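Flevden fingers vs. stock Darkport on bevel gears

slotcar_ed
March 22, 2026
Swapped the stock Darkport fingers for the Flevden set and ran bevel gears through it, 166 picks. It dropped 2. Same arm, same Gourlay controller, force at 60 percent. I'm calling that a win.

mudflap77
I'm not. Two drops out of how many on the old fingers? If you didn't run the stock set on the same gears, you have a number and no comparison.
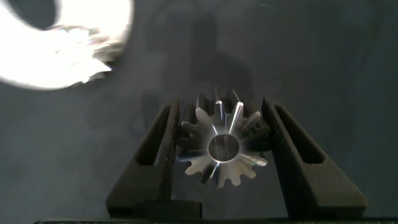
Also, what's your wrist camera exposure set to? Polished teeth throw glare all over the place, and I'd bet half of what people blame on fingers is the camera guessing wrong.

slotcar_ed
Fixed exposure. And I ran stock back in October — nearly 10 drops, but I didn't log it properly.

mudflap77
So, no baseline.

kettle_lid
I think you're being hard on him. My Flident pair marks soft parts, so I'd take Flevden on looks alone. Do the tips wear, though? Mine went shiny fast.

mudflap77
Looks don't hold a gear. Run both sets back to back, same bin, and post the log. Then I'll shut up.

slotcar_ed
Fine. Stock fingers go back on tonight.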